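Home | Articles | Current Issue | Archive | About

3. Nighttime Noise and Bedroom Temperature in Small Rented Rooms 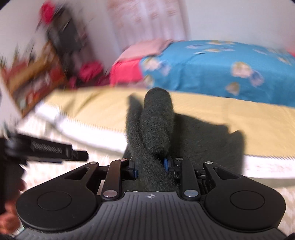

Figure 3. A small bedroom.

3.1 Room selection

The survey covered 134 rented rooms in two districts, Brolto and Meng. A room was included if it was used by one adult for sleeping, had a single outside window, and had a door that could be closed. Rooms facing an inner courtyard were recorded separately from rooms facing a street. Where a building offered more than one suitable room, the one on the lowest floor was taken. This rule favors noisier rooms, and the results for upper floors should be read with that in mind.

Tenants kept their normal habits during the recording period. They were asked to write down the time they went to bed, the time they got up, and whether the window was open, partly open, or closed. They were not asked to rate the noise until the last morning, so that the question itself would not draw attention to it.

3.2 Measurement

Sound level and air temperature were logged for 12 nights in each room. The logger stood on a shelf or table at pillow height, at least one meter from the window. Readings were stored every 30 seconds and later averaged over each hour. Nights with missing data for more than one hour were dropped and were not replaced.

Soft furnishings affect the sound level inside a small room. Bedding, curtains, and clothing left out all absorb part of the sound that enters through the window, mostly at higher frequencies. We did not try to standardize these items. A correction based on floor area alone was tested and gave poor agreement with repeat readings, so the values reported in this section are uncorrected.

3.3 Results

Window position explained more of the difference between rooms than did street type. In street-facing rooms with the window closed, hourly levels were close to those in courtyard rooms with the window partly open. The same rooms with the window fully open were the loudest in the sample, and most of the increase came in the two hours before the tenant got up.

Temperature moved in the other direction. Rooms with closed windows stayed warmer through the night, and the gap was largest in July. Tenants in Meng, where most of the buildings have thick outer walls, opened their windows later in the evening than tenants in Brolto. Several wrote that they waited until traffic had dropped. A smaller group opened the window at bedtime and closed it again during the night, and these nights were treated as partly open for the full period.

Sleep length as written down by the tenants showed a weak link with sound level and a somewhat stronger one with temperature. Neither held when courtyard rooms were examined alone. The written times were often rounded to the nearest half hour, which limits what can be drawn from them. A separate analysis using only the nights with exact times gave the same direction of effect but a wider spread.

3.4 Comparison with earlier work

Iyamu and Sosa used a similar design in Senov, with shorter recordings and a fixed window position. Their closed-window levels are lower than ours. Part of the difference may come from their use of upper-floor rooms. The rest is likely due to window age, which neither study recorded in enough detail to test. Section 4 returns to this point using the building records for Brolto.

Comments (3)

pliltero_reader
Were the loggers checked against each other before they went out? I can't find it in 3.2.

Valentina Sosa
The Senov rooms were on the third floor and above, so the explanation in 3.4 seems fair to me. We do have window ages for part of the sample and can share them.

R.
Treating open-then-closed nights as partly open will blur the temperature result. I would have split them by hour.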